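Posesby Cloth Set, release notes and data card

Last updated Oct 27, 2019

What it is

Posesby is a set of 172 recorded attempts at chores with cloth, made on a two-arm bench at the Havbridge workshop. Droris wrote the control code. The chores are flattening, folding in half, folding in quarters and dragging a cloth to a marked spot. Each attempt has wrist camera video, joint positions and a hand-written score.

Please read the next section before quoting any of this as proof that laundry is solved.

What it shows so far

Of the 172 attempts, 13 ended in a fold we would accept from a tired teenager. In 11 more the cloth was folded but crooked enough that someone would have to do it over. The rest we scored as failures. A person does the same fold in seconds, and doesn't need the bench set up first.
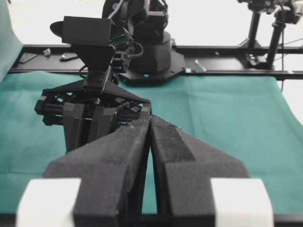
Wrist camera view: near gripper, second arm on its rail, teal cloth on the table.

The usual trouble is picking up one layer. Wide fingers take two layers or none, and the code can't tell which it got – it carries on either way. Creases confuse it too. We tried a slower approach in July, which made the failures slower.

What is in the download

clips/ – video, one folder per attempt
joints/ – positions as CSV, one file per attempt
scores.csv – result, chore, scorer's notes
extra/ – 3,000 still frames with cloth corners labeled by hand

Known problems

Corner labels under heavy folds are guesses. Scores were given by one person and not checked by a second. Some clips start late. The Nghiêm split, kept for testing, has no quarter folds in it.

Not suitable for

Claims about shirts, towels, fitted sheets or anything with sleeves. We haven't tried them, and given the results on a plain cloth we are in no hurry.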